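Drestbridge House Shared Offices
Reusable Cleaning and Indoor Planting Project
Second progress report to the Edcombe Small Grants Program
Covers the period through February

Status at a glance

The project is running on all four floors of the building. The switch from paper towels to washable cloths is complete. The planting work is behind the schedule in our original application, mainly on account of the delivery problem described below. Spending is within the grant. We are asking for one change to the budget, set out near the end of this report, and no additional money.

Background

Edcombe awarded the grant to cover two linked pieces of work at Drestbridge House. The first was to replace disposable paper products used in day-to-day cleaning with cloths that can be washed and used again. The second was to put plants back into the shared parts of the building, most of which were cleared out when the carpets were replaced and never restocked.

The two were put into one application because the same crew does both jobs. Whoever cleans a floor also looks after its plants, and in the past that arrangement failed because plant care was never written into anyone's hours. The grant pays for those hours through the end of the project year. After that the building management company has agreed to carry them in the regular cleaning contract, subject to the review in the final report.

Reusable cloths

The first report covered the choice of cloth and the trial on the ground floor. Since then we have rolled the cloths out to the other floors. Over this reporting period 1,707 cloths went through the laundry. That number counts each trip to the wash, so the same cloth appears in it many times.

The laundry is handled by Braletti, which already collected kitchen linens from the building. Pickup is in the evening and clean stock comes back before 7 a.m. We had one stretch of short deliveries when the return bags were being mixed with those from another site. Braletti switched us to numbered bags and the count has matched the slips from then on.

Cloths are sorted by type. The flat cotton ones are for desks, sills and glass. The heavier knitted ones are for kitchens, spills and anything with a rough surface. We dropped the microfiber cloths from the plan. They cleaned well enough, but they needed a separate wash at a lower temperature and the laundry could not promise that at the agreed price. The unopened cartons were returned for credit, less a restocking fee that appears in the budget section.

Some of the thin cotton cloths have frayed sooner than the supplier told us to expect. The crew now pulls any cloth with a torn hem and puts it in a bin in the ground floor utility room. These get a second life on the loading dock. The knitted ones have held up better and the next order will lean toward them, in brown or gray so that stains do not put people off using a clean cloth.

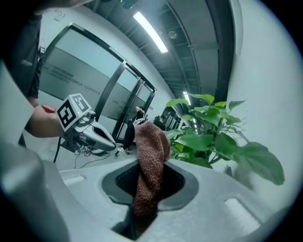
Braletti wrote back after reading a draft of this section and asked us to add that darker cloths should be washed on their own for the first few loads. They also pointed out that a good part of the fraying could come from the drying side, as knitted and flat cotton were going into the same dryer load until recently and the flat ones were getting overdried. They have started to split the loads. We agree that this may explain some of the wear, and we have held the cloth order until we can compare the next batch.

Paper towel purchases have stopped for general cleaning. Paper is still stocked in the restrooms and the first aid room. We did not propose to change those and have no plans to.

Tenant survey

We said in the application that we would ask tenants what they thought at the midpoint. The survey went out by email, with paper copies at the front desk, and 103 people filled it in. The response from the ground floor was low. Two of the companies there were moving out at the time.

Most of the comments on cleaning were about when it happens and had little to do with the cloths. People on the third floor want the kitchen done later in the day, after the lunch rush. We have moved that slot to 2:30 p.m. on a trial basis. There were also complaints about the smell of the surface spray. The crew had been using it stronger than the label says. The mixing chart has been reposted above the utility sinks, and a measuring cup is now tied to the shelf next to each one.

On plants, the answers were mostly favorable, with a few firm objections. One tenant is allergic to mold and asked that no pots be placed near their suite. We have kept that end of the second floor clear and marked it on the plan so that it stays that way. Another asked whether tenants may put cuttings of their own in the shared areas. The answer for now is no. We had a fungus gnat problem in the fall that came in with a donated pot, and it took most of a month to clear.

Several people wrote that they had not noticed any change at all. We have recorded those answers as neutral.

Indoor planting

The application listed 60 plants. At the end of the period 49 were in place and healthy enough to keep. The remaining places are empty or waiting for replacements.

Most of the gap comes from one delivery. The plants were ordered from Fothergill in the early winter and spent a night in an unheated truck. Several dropped their leaves within two weeks. Fothergill has accepted the claim and will replace them at no cost once the weather is warmer. We asked them to hold the replacements until then so that the same thing does not happen twice.

We also lost a few plants to overwatering. This was our own mistake. The first care sheet gave a fixed day for watering, and the crew followed it even where the soil was still wet. The new sheet tells people to check the soil with a finger before adding anything. It also lists which pots have no drainage hole. Those are being repotted as time allows.

Light is the main limit on where plants can go. The lobby and the stair landings get daylight for most of the day. The corridors depend on ceiling lights, which are on a timer and go off at 8 p.m. We chose types that put up with low light for these spots and have told the tenants not to expect fast growth. So far the corridor plants have kept their leaves, though a couple are leaning toward the nearest glass door and need to be turned.

Dust has been a bigger problem than we planned for. The carpet in the corridors is new and still shedding, and the air vents move the lint around. Dusty leaves take in less light, and in a corridor there is little to spare. Leaf cleaning was down in the schedule as a quarterly task and is now monthly. The crew uses a damp cloth with plain water, supports the leaf from below with the other hand, and skips any new growth. Leaf shine products are not used. A full floor takes most of a morning, longer on the second floor, where the plants are bushier and the corridor is narrow.

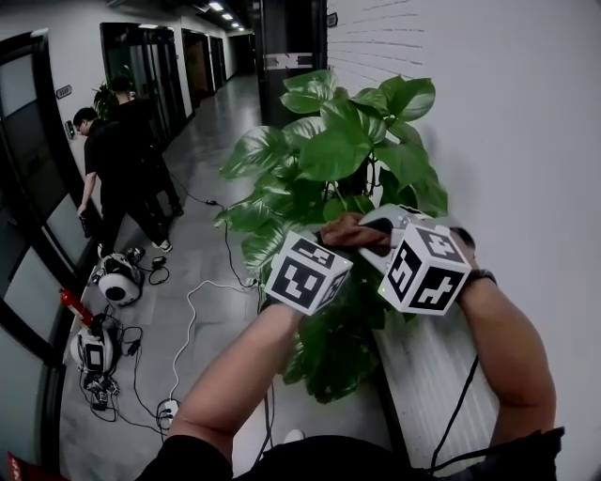 Crew hours and training

The crew completed two short training sessions. The first was on the laundry slips and cloth sorting. The second was on plant care and was led by Fothergill as part of the supply contract. Attendance was full at the first. The night shift missed the second, and we have asked for it to be repeated at 5 p.m. so that both shifts can come.

Hours charged to the grant were lower than planned in the first part of the period and higher after leaf cleaning became monthly. Taken together they are close to what we budgeted. If the carpet settles down over the summer we expect to go back to every other month.

Budget

Spending to date is in line with the approved budget, with three differences. Laundry costs came in below the estimate. Plant costs are also under, but only because part of the order is still owed to us. The restocking fee on the microfiber cloths was not in the budget, and we have charged it to supplies.

We ask that Edcombe approve moving the unspent laundry money into crew hours, to cover the added leaf cleaning. A revised budget sheet is attached. The total does not change.

Work planned for the next period

Take delivery of the replacement plants from Fothergill and fill the open places on the first and third floors.

Finish repotting the plants that have no drainage.

Compare wear on the next batch of cloths with Braletti and place the held order.

Repeat the plant care session for the night shift.

Send tenants a one-page summary of the survey, including the change in the kitchen cleaning time.

Agree with the management company on the wording for plant care in the new cleaning contract. A first draft is with them now and we have asked for comments before the contract goes out for renewal.

Attachments: revised budget sheet, floor plan with plant locations, survey questions and totals, current plant care sheet.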